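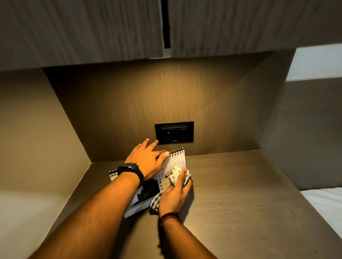

25th June, niche desk by the bed

Dry cloth first, back to front. Specks on the right half of the desk, went over those twice. Nothing sprayed near the socket plate, Regula was firm on that. Left lower corner gets missed, too dark to see what your doing. Allow 5 min for the surface.
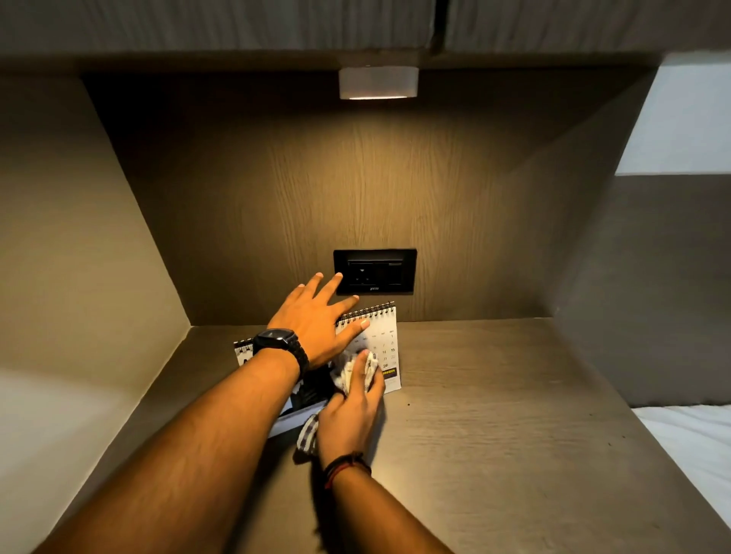 Calendar

Stand it up in front of the socket, one hand on top so it doesnt walk. Page first, then the base. Go easy by the spiral, pages snag. Clorkar cloths shed lint on card, ask Aarti for the Bundum ones.
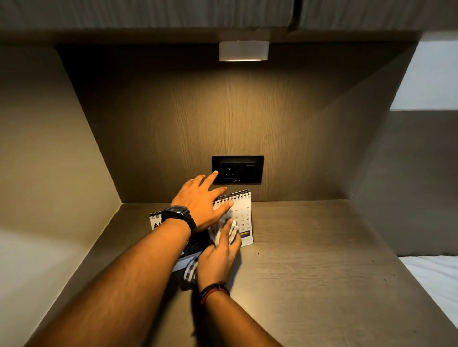

Desk calendar, checked cloth, left hand holding

To do: underside of shelf by the light.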